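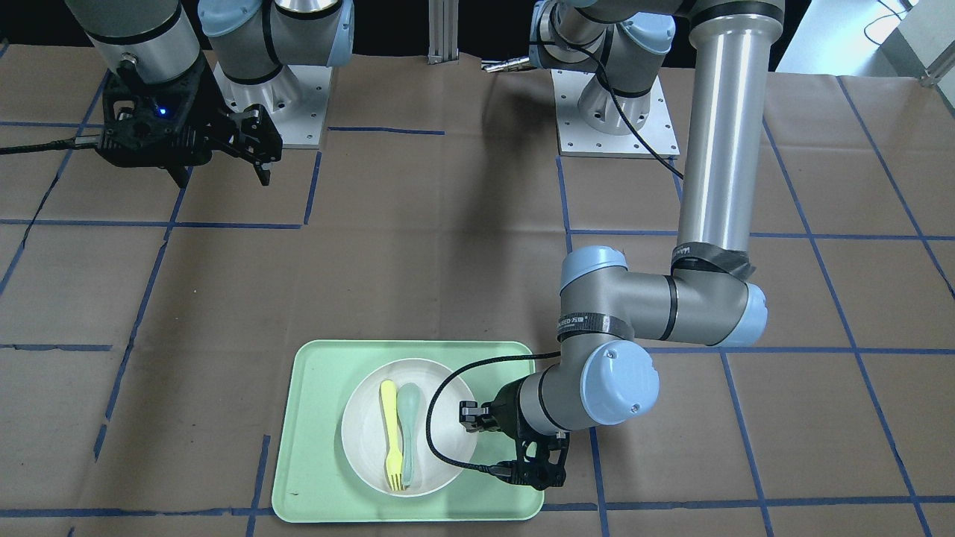 The Grundari 2068 is a handheld light meter with an incident dome, a reflected-light window and a basic flash mode. It is sold to people who already have a meter in the camera and don't trust it. Their distrust has a sound basis in certain subjects. Bare metal next to black is one: with a polished silver tube and a black gripper against a brown surface, as at the top of the page, a reflected reading depends heavily on which part fills the measured area. An incident reading is taken from the light falling on the subject, and the tone of the subject drops out of the calculation.

I used the meter for seven weeks, starting in April, on two film bodies and one digital. It runs on a single AA cell. The first cell lasted the whole period.

Controls

There is a measuring button on the right edge, a mode button on the face and a thumb wheel that sets ISO or shutter speed. The wheel has firm clicks and can be turned in gloves. The mode button sits too close to the dome, and on four occasions I shaded the dome with my own thumb and got a reading a stop low. The dome slides sideways to uncover the reflected window. It has no lock.

The display is plain grey with black figures, legible in sun, with a backlight that comes on by itself in low light and can't be switched off. Unnur Ladefoged, who borrowed it for a theatre rehearsal, found that a nuisance and put tape over it.

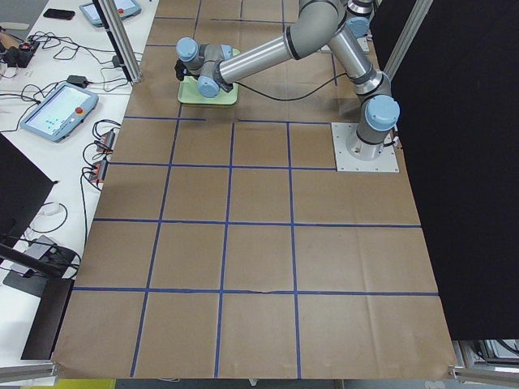

Irkard Camera Club – Equipment Reviews

Accuracy

I compared it with my older Flinska meter, which was serviced last year. In open shade the two agreed to a tenth of a stop. Under tungsten lamps the Grundari read three tenths higher, consistently, and I have left a correction of that size set for indoor work. The correction is stored when the meter is off – but lost when the battery is changed.

In low light it gives up earlier than the Flinska. At candle level it shows a row of dashes. The Flinska still gives a figure there, though a slow one.

Reflected mode is less useful. The angle of view is wide and there is no viewfinder, so anything further away than a table top includes a good deal of background. For landscapes I would use the camera.

Flash mode works with a cable only. The socket is on the underside, behind a rubber flap that came off in week two. Zoltán Oláh glued his back on and it has stayed.
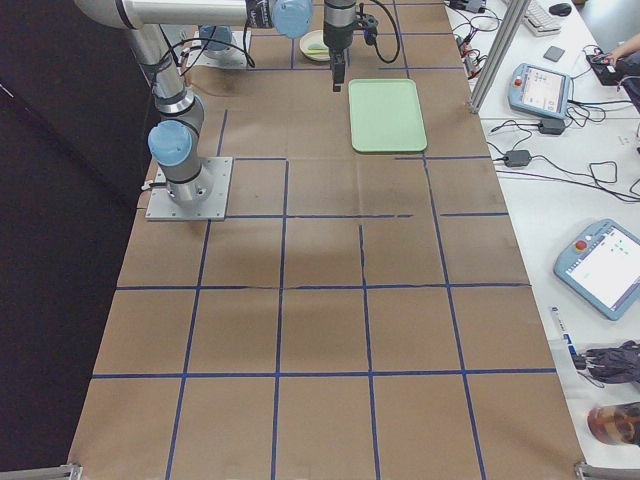
What is in the box

Meter, soft pouch, wrist strap and a folded sheet of instructions in small type. The pouch is a tight fit once the strap is attached. No cell is supplied. No flash cable either.

Verdict

Recommended for film users who work mainly with incident readings in daylight. Anyone who needs flash, stage or night work should look for a used Flinska first. The club's own 2068 can be borrowed for a fortnight. Ask Nokuthula Visser, and return it with the dome closed.

Reviewed by Hermenegildo Ventura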